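Reading a ketchup bottle — speaker notes
Halliday evening class, Burasdale
Practical kitchen and storage session

Start with the sauce. Most of the group will have brown bottles and jars at home with labels they can't read, so tell them at once that they don't need the language to get a fair way. Pass round the handout. 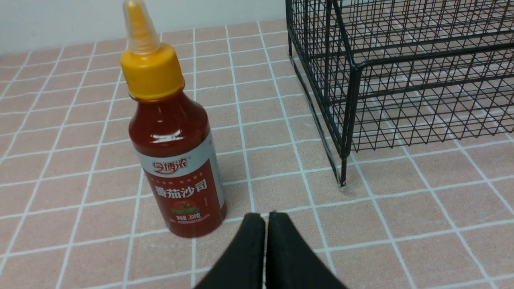 Tomato sauce, squeeze bottle, 200 grams.

Ask what they can work out before anyone translates. The tomato gives away the contents. The number on the right is the net weight. The large white characters, 番茄沙司, mean tomato ketchup. Let them copy the four characters down — allow 5 minutes.

Next, the nozzle. It's a clear cone over a ridged screw cap. Talk about wiping nozzles after use and standing bottles upright. Mention the Loltero shelf trays here if someone asks about drips. Don't get drawn into fridge or cupboard. Read the label, or ask the shop.

Move on to where things stand. Slide 8.

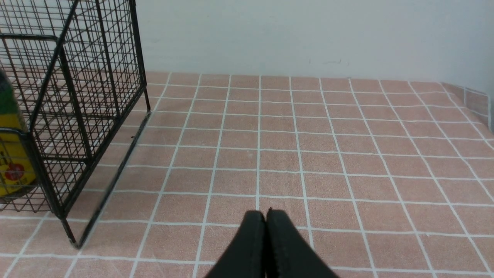 Page last changed: 4 January 2019

Wire mesh first. A black mesh cage like the one on the left lets air through, and you can see into it without opening anything. Small bottles tip over on mesh, so put a tray or a piece of card underneath.

Then the floor. Pale tile pattern, white lines, a few scuffs and light scratches. On the right the tiled surface carries on a little way up the wall. Ask who has a corner like that at home and how they clean it. Damp cloth, then dry — the Nollel leaflet has the rest.

20 minutes for questions. Collect the handouts and remind them to bring one label from home next time.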